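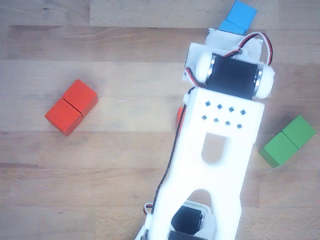

Looking down on the arm, with the colors in pairs

My printed arm has a job now! It's called Andimitz (Huguette MacLeod named it, I just printed the parts) and it's learning to build little pyramids out of cubes in our shared workshop in Ditville. It has been my whole September, and I love it.

Getting the reach right ate 2 evenings. I was sure the shoulder was off, but the wrist zero was the problem — one servo horn, one spline over. Jaxon Fraser spotted it while hunting for his coffee.
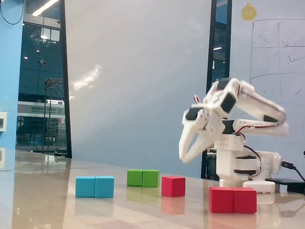 Two down, one on top

The goal is simple: a pair of red cubes near the base, and the third red one goes on top. I run the moves slowly, up to 60 steps each, and save every pose I like. The file holds 317 of them already.
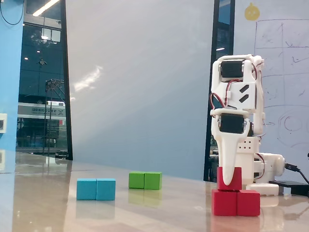
Red on red on red, finger still on the top one

I did a small dance, yes. Next I want blue and green pyramids too, and a tidier way to route those servo wires, which loop out further than I'd like.

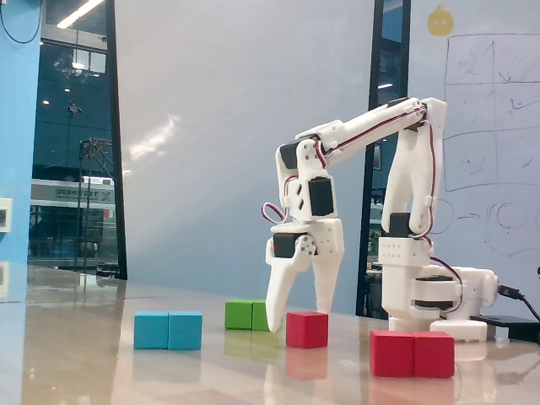
Ditville, September

Back on the single red cube tonight. I'm trying a lower approach with the fingers pointing straight down — more on that once I've cleaned up the code.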